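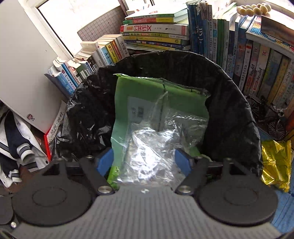 Hand-Guided Demonstrations: Waste Sorting Added to the Household Task Set

The Susturton laboratory has added the handling of discarded packaging to the household tasks it teaches by demonstration. The work is carried out jointly with Perex, which maintains the recording software, and Savetti, which supplies the hand-held grippers.

In each demonstration, an operator holds the gripper and performs the task directly. Crumpled plastic, such as the clear bag between the blue finger pads, was selected because it changes shape under light pressure and reflects light unevenly. A lined bin adds a further difficulty, as folds of the liner can be mistaken for the item to be grasped.

Operators are asked to observe the following:

Close the pads slowly and pause before lifting.
Keep the item in view of the camera at all times.
Leave nearby objects as they are. Books, clothing and other belongings are part of an ordinary room and should not be cleared away.
Mark a failed grasp as failed. Do not delete it.

The current round involves 18 operators and will close in January. Each operator completes 2 sessions. Remote-control sessions using the Rajput arm will follow, and the two sets of recordings will be compared before any training results are reported to members.

Comments (2)

Will the remote sessions use the same bins and liners? Otherwise the comparison will be hard to read.

We had trouble with thin film last year. Softer pads helped more than additional recordings did.

Contact the newsletter office | Copyright Susturton Laboratory | Back to top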